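Stakura – rapport d'étape au fonds Damgaard
19 nov. 2019

Depuis avril, le bras de la buanderie prend en charge le vidage des machines, et l'équipe ne parle plus que de ça ! Sur la dernière période, 1533 cycles ont été vidés, dont 153 ont demandé un coup de main. Ce sont presque toujours de petites pièces restées au fond, un chiffon ou une chaussette, que le bras ne saisit pas du premier coup.

Brigitta Mayrhofer et Declan Sowerby ne se penchent plus devant les hublots toute la matinée – ils sont passés au tri et aux retouches, un poste qu'ils réclamaient depuis longtemps.
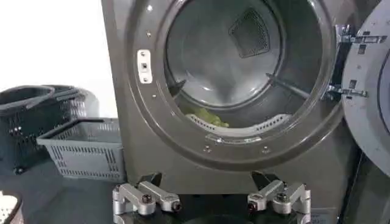 Luana Nogueira

Un chiffon jaune-vert au fond du tambour, à moitié derrière l'aube blanche : voilà le cas sur lequel nous travaillons en ce moment. Oğuzhan Kılıçarslan règle l'approche des doigts avec les lingères, qui connaissent chaque pli de ces machines.

Reste la formation. Evie Tindall a prévu 70 heures, 60 sont déjà faites, et deux collègues de nuit veulent s'inscrire. Le devis pour le site de Trastov vous parviendra avec le prochain rapport.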